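Benley Street Garden Club — Minutes, Saturday, January 29, 2022

I took the notes again, so forgive the spelling. We started late because the coffee did, and 32 of us had squeezed in by the time the sign-in sheet came back to me.

First up was the seed order. Purnine has raised its shipping, so we voted to place one big order in place of our usual bits and pieces. It comes to 752 dollars, which made me gulp a little, but that covers all the shared beds plus the potatoes! Get your list to me before I send it in.

Then the water. The old hose by the Viklund fence leaks at both ends (I got soaked in the fall) and we agreed to buy two new ones. Somebody wanted a drip system and we went back and forth on that for a good while — I like the idea, but it's going to wait until April when we see what's left in the account.

Plot fees stay where they are. The wait list is at around 72 names, and we talked about splitting the big corner plots. No vote on that yet.

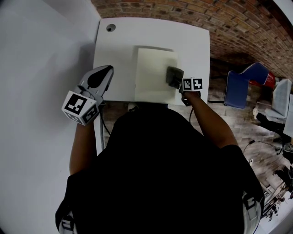 Can I keep the same plot I had last year? Your plot is held for you as long as your fee is in before the April meeting.

Pleka pole beans won the taste vote by a mile, so they're going on the arch again. We wrapped up with pie.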